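Ollow 3 review: a scan viewer I can teach with

I teach the evening section of introductory MRI at Makokha, mostly to people who already work in a hospital in some other job and want to move over to the scanner side. They are tired when they get to me and they are very nice about it. For years I have been showing them scans in whatever viewer the lab machines happened to have, and for years I have spent the first half of every class helping people find the button that scrolls. So when our old Dralletti license came up in November I talked the department into letting me try Ollow, and I have been living with it ever since, at school and on my laptop at home.

Let me say first what it is, as the website makes it sound grander than it needs to. Ollow is a viewer for medical image files, the kind a scanner writes out, with a few teaching tools bolted on. You open a study, you scroll through the slices, you change the brightness and contrast, you measure things. It isn't sold for diagnosis and it says so on the opening screen every time you start it (I wish I could turn that off, but I understand). What made me want it was a panel called the k-space window, where you can see the raw frequency data next to the finished picture and rub bits of it out with a soft brush to find out what happens. I had been doing that with a homemade script and a lot of apologizing.

Installing it was easy on my laptop and a nuisance at school, where it wanted an administrator password for every update. The first start is slow, slow enough that I put the kettle on, and after that it opens quickly. It found a folder of over 32 practice studies without any fuss, sorted them by body part, and gave each one a thumbnail I could recognize, which the Dralletti viewer never managed in all the years we paid for it.
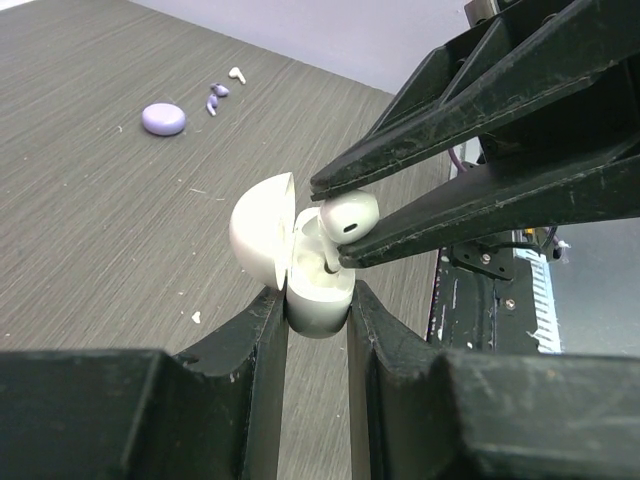 Scrolling through slices is the thing you do most in a viewer, and Ollow gets it right. The wheel moves one slice at a time, holding the shift key moves you faster, and a thin line on the side view shows where you are. I lean on that line a great deal with beginners, who tend to see a single slice and believe they have seen the organ. I ask them to think of some ordinary small thing, like the white earbud charging case in the photo, all smooth and domed on the outside of the lid and then molded into a curved recess once you get it open. Cut that across in one place and you'd draw a plain shell; cut it a little farther along and you'd have a hollow to explain. Once they have that in their heads I put them back on a knee or a wrist, and the side view does the rest of the teaching for me.

The k-space window is where I have had the most fun. Wipe out the outer part and the picture goes soft, as the fine detail lives out there. Wipe out the middle and you get a ghostly drawing that is all edges. Skip every other line and the anatomy folds over on itself, and there is always a happy groan from the back row when the nose turns up behind the skull. You can also drop lines at random, and the mess that comes back looks more like grain than like folding, so it makes a lovely way into the talk about why faster scans are possible at all. I used to need most of a class for that. Now I can do it before the break and still have time for questions!

It does have limits. The brush has only two sizes, both of them too big for my taste, and the undo goes back a single step. If you make a mess and keep going, you have to reload the study. I would also like to be able to save a pattern of erased lines and hand it to a student, and as far as I can find there is no way to do it short of taking a screenshot.

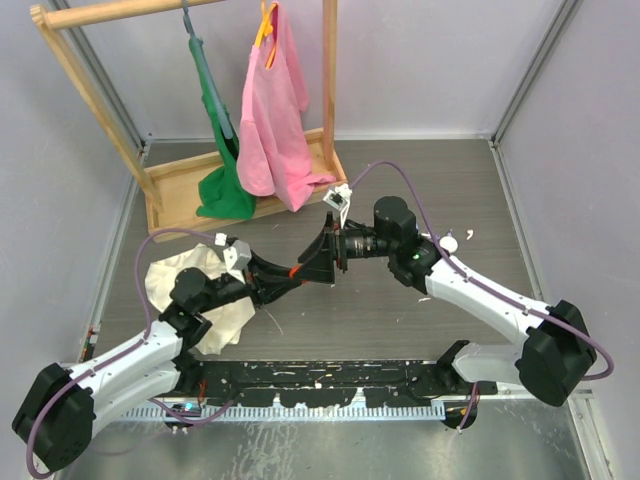 The other thing I should mention is the Tandarik add-on, which costs extra and which I went back and forth about for longer than I like to admit. It adds a reconstruction panel, so that after you have thrown away part of the data you can ask the program to fill in the gaps, turning a slider to say how hard it should clean up the noise. Set low, it leaves the speckle alone. Set high, everything comes out smooth and a bit waxy, and small vessels start to go missing, a lesson in itself. I love having it. My one complaint is that the slider has no numbers on it, only "gentle" at one end and "strong" at the other, so when a student tells me she got a nice result I can't ask her to tell me how. I wrote to the company about this and got a friendly reply and no promise.

Measuring works as you would expect. Click, drag, read the distance. The labels used to land right on top of whatever you were measuring, and in version 3 you can finally drag them off to the side. The text is still small on the big classroom screen, and people sitting far back have to take my word for it.

Printing I would skip altogether. The pages come out much too dark, whatever you choose in the settings, and our toner budget can't take it. I export the slices I want and put them in my handouts that way, a few more clicks but much better looking on paper. 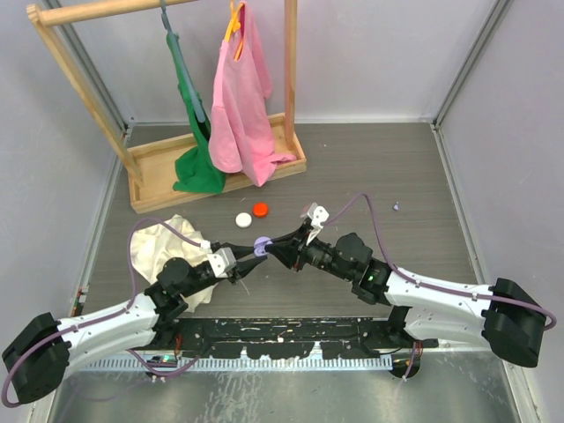
Can you use Ollow on a laptop without a separate graphics card?

Mine doesn't have one, and the viewer itself runs smoothly, including the side views and the k-space window. The Tandarik panel is the only part that drags: a single slice takes a short wait, and a whole volume is something to start before dinner. At school, on the newer lab machines, the same volume is done while I am still explaining what it is doing.

As for the price, a classroom license comes to a little less than we were paying before, with the add-on included, and there is a home version for students that leaves out the export tools. Several of mine have bought it and seem content. I'd give it four stars, and I'd gladly give it the fifth for a smaller brush and a slider with numbers. We have renewed through the spring, and I am already rewriting my week on artifacts around it.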